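Week 6 notes: Where the examples come from

Reading for this week is the Jelska project report, sections on collection and filtering. Skip the appendix on network layout. We come back to it in August if there is time, and there usually isn't.

Last week we treated the training set as a given. You had a folder of recorded runs, you fit a policy to it, you plotted a curve. Most published work reads the same way. The model gets four pages and the data gets a paragraph, often a paragraph with the word "diverse" in it. These notes are about that paragraph.

Three sources of examples

Teleoperation. A person drives the arm and the system records what the cameras saw and what the joints did. It's slow, and the people get tired. The recordings carry the habits of whoever was driving. If one operator always comes in from the left, your policy will come in from the left, including when there is a wall there.

Scripted runs. A planner that knows where everything is produces the motion, and the learner is later asked to do the same from pictures alone. You get a lot of runs cheaply. They are also suspiciously clean. A planner doesn't hesitate or miss and try again, so the learner never sees what recovery looks like.

Simulation, with either of the above inside it. This is where most of the growth has been, and where I would ask you to be most careful with the claims.

What gets varied, and what doesn't

The Jelska set was built in simulated rooms. The report lists 22 room layouts and 14 object families, and it multiplies these together to get a large number for the abstract. Don't be impressed by the multiplication. Two rooms that differ in paint and in nothing else count as two rooms in that arithmetic. Ask which changes would alter what the arm has to do. Wall color won't. Table height will, and so will clutter between the fingers and the target, or a change in friction. In Jelska the table height is fixed for the whole set. You have to go to a footnote to find that out.

There is an argument for varying colors and textures anyway. If the walls change constantly and the right action does not, the learner should stop paying attention to the walls. That's reasonable as far as it goes. It protects against one kind of failure, and people tend to talk as though it protected against all of them. A crackled red wall beside a speckled teal one is a strange thing to meet in a kitchen, and strangeness by itself tells you nothing about whether the contact forces are right.

The view from the gripper has its own trouble. The fingers take up a great deal of the picture, and they can sit in front of the very thing you want the learner to look at. Before you run anything on a set like this, go through single frames by eye. Ask of each one whether you could choose the next motion from that view alone. If you couldn't, the learner is getting its answer from somewhere else: an outside camera, the joint readings, or the fact that every run in the set ends up in the same place. 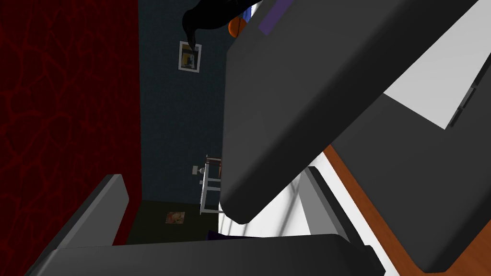 Dremus objected, when an earlier version of these notes went out, that judging single frames by eye is unfair to the method. A policy sees a history, and it sees several cameras at once, so a view that looks useless to a person may still carry the small piece of information that settles the matter. Besides, a person glancing at a frame has no feel for what the network can pull out of it.

I accept part of this. History does help. But the objection can be used to excuse any frame at all, and then we have no way of saying that a recording is bad. My answer is to test it. Remove the wrist view, retrain, and see what you lose. The Chou group did this with their own drawer-opening set and lost almost nothing, so for that task the wrist camera was along for the ride. They reported it in one line. It should have been the headline.

Success labels

Every set of this kind has a rule for deciding which runs are kept. In Jelska a run is kept if the object ends up within a set distance of the goal. Read that again and think about what gets through. An object that is knocked into place passes. So does an object that was dropped nearby and rolled. The filter can't tell these from a proper grasp and place, and the learner is then told that all of them are good examples.

The report authors pulled 29 kept runs and watched them from start to finish. They judged that 6 had met the rule in a way no one would want copied. It's a small sample and I wouldn't build a theory on it. I would say it is enough to make you watch some of your own.

The opposite problem gets less attention. Failed runs are thrown out, and with them goes most of the evidence about how things go wrong. Keep them somewhere. You don't need to train on them to learn from them.

On "more data"

You will read that performance keeps climbing as runs are added. Look at what was added. If the new runs come from the same script in the same rooms, and the test runs do too, the curve mostly shows that the learner is getting better at that script. Jedach, the set we use in lab, holds out whole layouts for testing, and its curve flattens much earlier. I trust the flatter curve more. It's still all simulation, and neither set tells you what happens on a real table.

For lab

Bring your copy of the Jedach subset, already unpacked. The unpacking takes nearly 22 minutes on the lab machines and I don't want to spend the session watching it.

Pick 14 kept runs at random. Use the script for this and don't scroll until you see one you like. Watch each one to the end. Write down what the arm did in plain words before you look at the label, then compare the two.

Find one thing that never changes across your runs. Camera mount, lighting direction, starting pose, anything. Say what you think would break if it did change, and how you would check.

Write-up is one page. Plots are optional. If you use the word "diverse," say in the same sentence what varied and over what range.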